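# Velley (home gripper kit)

Velley is a two-finger gripper kit with a small wrist camera, sold by Inetti for people who already own a light robot arm and want it to pick things up off the floor. I keep this page going for our hobby wiki, and I've had a kit of my own since September, so expect a few opinions mixed in with the facts. 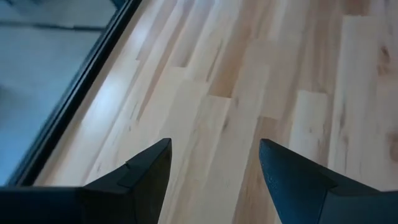

## What it is

The kit is the "hand" end only. You get the two fingers, the motor block they ride on, the camera, a cable that's a bit too short (more on that later) and a bag of screws. The arm, the base and the computer are up to you. Most of us on the wiki run it on an Agbeko arm, and the screw holes line up with that one right out of the box.

The fingers are dark, chunky, angular things. From the wrist camera you look down between them, so whatever you're about to grab should sit in the gap with floor on either side. I like that view a lot! It took me an evening to stop steering from where I was sitting and start trusting the screen.

## Background

Inetti began with a bench version called Brunari, meant for sorting small parts on a table. It was a nice gripper but pretty hopeless near the ground, as the motor block hung too low. Naa Wumbei, who drew up the first Velley, turned the block sideways and moved the camera up close to the wrist. The fingers stayed nearly the same length. Owners of the old Brunari can swap in Velley fingers, though you'll need to file down one tab.

## Price and versions

There are two versions. The plain kit costs $1,689 and the one with force sensing costs $1,991. I bought the plain one and mostly haven't missed the extra sensing, except with paper cups, which I crush all the time. Gil-soo Min has the other version and wrote most of our notes on it – go read his page if you plan to handle anything soft.

Both come with the same software license and the same short cable.

## Using it on floors

Floor work is what the kit is sold for, and it's where I've spent nearly all my hours. Wood floors go well. Plank seams don't bother the fingers as long as you stop the arm a hair above the boards and close from there. If you press down first, the tips drag, and I have one faint scratch by the hallway door to prove it.

Knots and dark streaks in the wood are a bigger nuisance. The pickup software looks for small dark shapes on a lighter background, and a good strong knot can look a whole lot like a raisin. Mine once went back for the same knot five times before I hit stop. There's a setting named "ignore flat marks" that helps quite a bit, and it's off by default for some reason.

Glare is the other thing to watch. Pale boards near a window can wash out to almost white in the camera, and then the software loses small light-colored things completely. I run mine after 6 p.m. with a lamp on and get much steadier results. Fast arm moves also blur the view, so slow the last stretch down. I use 30 percent speed for the final approach and leave everything else alone.

## Common complaints

- The cable. Buy a longer one the same day you order the kit.
- The fingers pick up dust, and you need to wipe the tips or small items slide out.
- Setup asks you to calibrate twice. Do both, even though the second one looks like a repeat.
- Spare fingers are sold only in pairs. I've worn down just the left one, so I now have a spare right finger in a drawer.

## See also

- Agbeko arm, mounting notes
- Brunari (bench gripper)
- Force sensing on the Velley, by Gil-soo Min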